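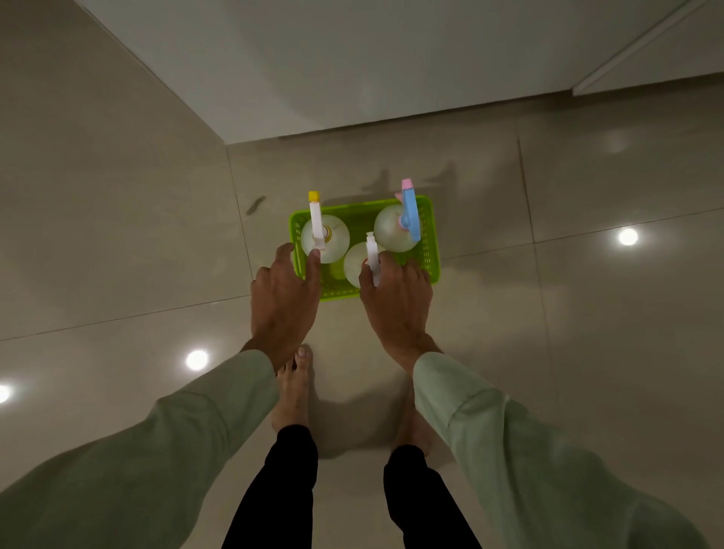 The green basket and its three spray bottles, down on the tiles.

March 2026

I have been promising myself a proper go at the cleaning things for weeks, and this morning I finally had the kettle on early, the radio going and no excuse left. So out it all came from under the laundry sink, every bottle and cloth and half-dead sponge, until the bench looked like a very sad market stall.

The lime basket is the one I bought to keep pegs in, for the grand sum of 2 dollars, and it never suited pegs because they poked their little legs out through the slots and caught on my jumper. But it takes three spray bottles as if it had been made for them, and such a cheerful colour too! I decided the one with the yellow nozzle would be for the kitchen and the one with the pink nozzle for the bathroom, and the narrow one in the middle can do the windows and mirrors. I did mean to write labels, and I even found the marker, but then I put it down somewhere and that was the last I saw of it.

Bok-nam Ham rang while I was on my hands and knees with my head in the cupboard, and we had a lovely long natter (60 minutes by the oven clock, which I didn't realise until my tea had a skin on it). She mixes her own cleaner, vinegar with a bit of lemon peel left to sit, and swears by it for the shower glass. I told her I'd try it once I've used up what I have. She also wants her big stockpot back, the one I've had since August, and I must remember to put it by the front door or I'll forget it again.

After that I did the cupboard itself. I took out the old shelf paper, wiped down the pipe, and found a leaflet for a Skomard shelf unit that I must have kept because I liked the look of it, though where I thought I'd put such a thing I can't imagine. There was also a whole bag of candle ends – I suppose I was saving them for a blackout – and I've kept those, because you never know with the storms we get.

The floors came last. I went barefoot all day, as I always do on the tiles when it's warm, and I did the hall and the kitchen and then sat on the back step with an orange while they dried. The neighbour's cat came and sat just out of reach and pretended not to know me.

I've decided the basket will go room to room with me from now on, and I won't be running back for the glass spray every time I spot a smear on the mirror. Tomorrow the bathroom, starting with the tap, which has gone chalky again. I need vinegar, lemons, new sponges and a marker.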